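**Can a Machine Fold the Laundry Yet?**
Final report, Sobia Qureshi and Khang Lý
Wednesday, April 30, 2025

Our question was whether a pair of robot arms can take over one small chore at a laundry counter. We picked folding after two visits to Dravari, a wash-and-fold shop in Clommont, where the owner told us she would pay good money to never fold another shirt. We told her not to spend it yet.

We ran 200 folds over April. A fold counted only if the result could go on the shelf without a person touching it again. By that rule, 44 passed. If we had counted "sort of folded" the number would look much nicer, and we suspect that is how some of the online videos get theirs.

Most failures came at the first grab. Cloth lands differently every time, and a grip that takes in one extra layer spoils everything after it. Towels were easier than tops. Sleeves were bad — one arm would pull while the other was still hunting for an edge.

Khang thinks more training would fix this. He wants 2000 practice folds before we judge. Sobia is less sure, as the shop also handles fitted sheets, socks and baby clothes, and we tried none of those. We also did the easy part ourselves by laying out each piece before the run started. At Dravari the clothes come out of the dryer in a knot.

Speed is a separate problem. The owner folds a T-shirt while talking on the phone. Our arms needed a student standing by with a hand near the stop button, so the labor saved was less than zero.
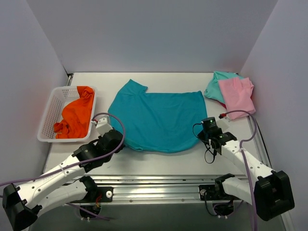 Cost we left for last. Until a setup can run a whole shift alone, we don't see a price at which the shop should buy one, and we told the owner the same.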